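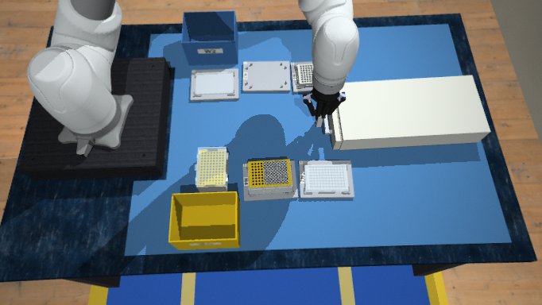

I run a small quilting studio called Momholm, and I'm looking for people to test a beginner pattern with me this September! The pattern is named Iten and it's the first one I've written from start to finish on my own, so I need fresh eyes on it before it goes on sale. It's a night sky quilt, lap size, and the whole thing depends on getting the background right. I want a dark navy with fine, pale blue flecks running through it, like the tabletop up top, with one big calm block of lighter blue set over it and more of the dark left showing on one side than the other. If that sounds like something you'd want on your couch, keep reading.

What I need is 42 testers. You don't have to be good. I'd love it if at least half of you have never finished a quilt (a started one in a bag in the closet does not count, and yes, I have those too). If you can thread your machine and sew a fairly straight line, you're in. Hand sewers are welcome as well, just know it will take you longer.

You'll get the pattern as a PDF, plus a fabric kit in the mail with everything for the top and the binding. Batting and backing are on you, sorry, I ran the numbers and shipping batting is brutal. You'll have until the end of the month to finish the top. Quilting it can wait.

In return I want your notes. Tell me where you got stuck, which step you read four times, and where my math made you mad. There are 695 pieces of fabric in the full version, which sounds terrible, I know, but most of them are strips and you cut them in stacks. There's a simpler version called Fonden with big blocks, so say which one you'd like when you write.

We'll also have 2 video calls, both at 7 p.m. Eastern. Come to one if you can. My friend Sulastri Simanjuntak is running the second one and she'll show how she presses her seams, and her points match every single time, it's a little annoying.

There's no pay for this, but you keep the kit and the quilt, and your name goes in the printed pattern if you want it there.

To sign up, reply to the newsletter or leave a comment with your first name, your state, how long you've been sewing, and Iten or Fonden. Please mention cats if you have them, my fabric lives with one.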